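The Shared Table Deserves a Policy of Its Own

By Geetha Kulkarni

Most organizations that manage shared premises have a written rule for nearly everything in the building. There is a rule for the door codes, a rule for the recycling and a rule for who may adjust the heating. At Fallorach, where I have overseen furnishings and common rooms for a number of years, the house manual runs to 77 pages. Until April, the word "table" appeared in it only in connection with fire exits.

It is my view that this was a serious omission, and that it is repeated in many buildings like ours. The large shared table is the piece of furniture on which the greatest number of people depend. It is where members eat, sort papers, repair small items, hold meetings and wrap parcels. It is also the piece of furniture most likely to be treated as storage by whoever used it last. I wish to argue for a simple standard: a shared table should be returned to a bare surface at the end of every use, and it should be made of a material that rewards the effort.

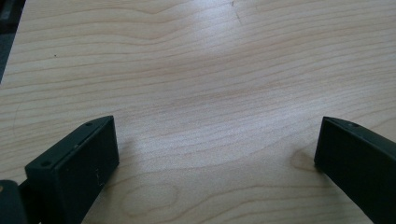
OPINION | SHARED SPACES

The case for the bare surface begins with fairness. When a person leaves a folder, a mug or a box of supplies on a common table, that person has made a claim on the space. The claim may be small and may be made without any thought at all. The next person must nevertheless decide whether to move the item, work around it or go elsewhere. In our experience, newer members nearly always go elsewhere. Longer-standing members move the item, and a certain amount of ill feeling follows. A table with nothing left on it asks no such decision of anyone.

It has been put to me that a rule of this kind makes a room feel unfriendly. Those who hold this view point to the bowl of fruit, the stack of magazines and the vase, and they say that such things tell visitors that the room is lived in. I understand the sentiment. I would reply that a shared room has shelves, windowsills and walls on which all of these may be placed with equal effect. The tabletop is the working part of the room. A kitchen is not made warmer by leaving ornaments in the sink.

A second objection concerns long projects. A member who is partway through cutting a pattern or sorting a set of records may reasonably ask why everything must be packed away at six in the evening and laid out again the next morning. This is the strongest argument against the standard, and any building that adopts the standard should answer it properly. We have done so with trays. A project tray is large enough to hold work in progress and shallow enough to slide onto a rack. We call the system Raju, after the room in which it was first tried, and members may keep a tray for up to 3 weeks before they are asked to renew it. The work stays in order and the table is free. Trays do not suit every project, and we still receive complaints from quilters, some of which are justified.

There remains the matter of the surface itself. When furniture is bought for common use, the discussion tends to settle on price and on how well the top hides dirt. Dark and heavily patterned tops are often recommended on the second ground. I believe this advice is mistaken. A top that hides dirt is a top that is cleaned less often, and a surface on which people eat and work should show plainly what has been left on it.

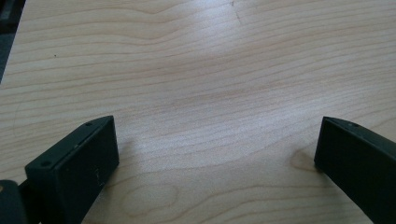 For this reason I favor a light wood finish wherever the budget allows. Crumbs and ink are easily seen against a pale color, and a person wiping the table can tell when the job is done. The grain gives the eye something to rest on, so that a large top does not look clinical. Such a finish does ask for care. Hot pans require a mat, spills must be wiped up promptly, and abrasive pads should be kept well away from it. These are modest demands, and they are more readily met when the table is clear to begin with.

Cost cannot be set aside. When we last sought prices, the supplier Femico quoted us $613 for a table with a dark patterned top and $776 for one of the same size in pale wood. The difference was debated at greater length than I would have wished. Members who preferred the cheaper table argued that marks would be less visible and that the table would therefore last longer. I would ask institutions to consider what is meant by "last" in that sentence. A table whose marks cannot be seen has received them all the same. A table whose condition is visible can be looked after, and its repair can be planned for in the ordinary maintenance budget.

It should also be said that a bare table is quicker to clean. Before the present standard was adopted, our evening staff were instructed to clean around any personal items, as they could not be expected to judge what was important and what was not. The instruction was sensible and the results were poor. The middle of the table, where things tended to gather, was wiped properly only when someone had time to move them. Staff have since been relieved of that judgment, and I consider this a matter of respect as much as of hygiene. People employed to clean a room should not have to act as custodians of other people's mail.

I do not suggest that the standard should be enforced with penalties. Our sister building, Flindodura, attempted a system of small fines and gave it up within the year. The fines were unpopular, difficult to collect and, worst of all, treated by a few members as a fee that entitled them to leave their belongings where they pleased. A printed card on the wall, a rack within easy reach and a cloth hung where it can be seen have served us better. Items left overnight are moved to a labeled shelf by the door, without comment, and their owners generally find them before lunch.

The wording we adopted in April is short, and other buildings are welcome to use it: "Please leave this table clear and wiped for the next person. Work in progress may be kept on a tray." It now stands on the second page of the manual, ahead of the section on heating. Several members have asked whether the same wording might be extended to the kitchen counters. The kettle and the toaster present some difficulty there, and a revised draft will be circulated to members for comment before the manual is next printed.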